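Home | Recipes | Letters | Shop | Contact

We use cookies to keep this site running. Accept | Manage settings

Soup season, again

I know it's April and I'm supposed to be going on about asparagus, but it has rained here all month and I've made lentil soup five times. Five! My neighbor Thodoris Vasilakis gave me his version over the fence (well, he shouted it, and I wrote it on my hand) and I've been messing with it ever since.

His way is brown lentils, one onion, a lot of garlic, two bay leaves and more olive oil than you think is decent. No stock. The vinegar goes in at the table, so everybody can make their own bowl as sour as they like. I like mine very sour.
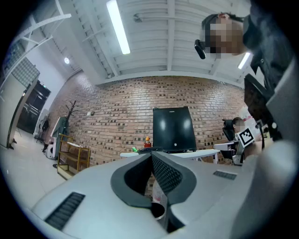

I did try it with red lentils from the Fadik shop on the corner, and it was fine, but they go to mush and you end up with something closer to a dip. My daughter ate it on toast and was perfectly happy. Brown ones hold up better, and they'll keep in the fridge for up to 5 days, getting thicker the whole time, so loosen them with a splash of water when you reheat.

Oh, and carrots! A few of you wrote in after the last letter to say carrots make it too sweet. I put in one, chopped small, and I'm not budging.

Next time I want to talk about bread to go with it, if the Ustovel flour I ordered ever shows up. Send me your lentil opinions in the meantime, I read them all with my coffee.

Enjoying these letters? Enter your email to subscribe. Unsubscribe at any time.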